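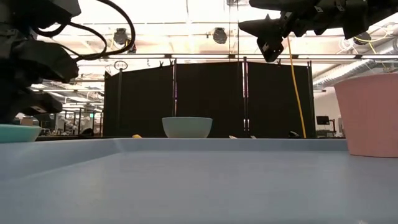 How to plan a visit to the rooftop pool at Goodall Tower

The pool on the roof of Goodall Tower in Tolton is open to the public on weekdays, but the booking system is separate from the one hotel guests use. These steps are for day visitors.

1. Pick a session. Each one lasts 90 minutes. The first starts at 9 in the morning and is usually the easiest to get. Sunset sessions go quickly once the new month is released.

2. Book through the building's own page. Look for "Pool and Deck" and choose "Day visitor." The hotel page will ask for a room number and won't let you go further without one.

3. Take the right elevator. The lobby has two banks. The ones on the left stop at the offices. You want the bank behind the front desk, which goes to floor 42. From there it's one flight of stairs to the deck, or a small lift if you ask the attendant. 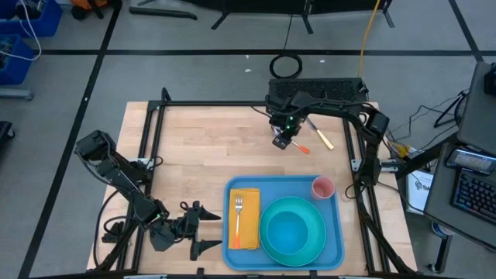

4. Check in at the deck desk. Show your booking and a photo ID. You'll get a wristband and a locker key. Bags larger than a backpack have to stay downstairs.

5. Choose your end of the pool. The glass-walled side faces the river and is the deeper one. If heights bother you, stay near the Lurnia Street side, where the wall is solid and chest high.

6. Watch the wind board. Staff close the pool when gusts are too strong, and they move bookings to another day. Refunds are only given if you ask at the desk before you leave.

The deck was designed by Bradley Tapley and opened in January. The pool is over 700 feet above the street, so it is cooler up there than you'd expect, even in summer. Bring a robe or a dry shirt.

The last day visitor session of the season is on 19th September.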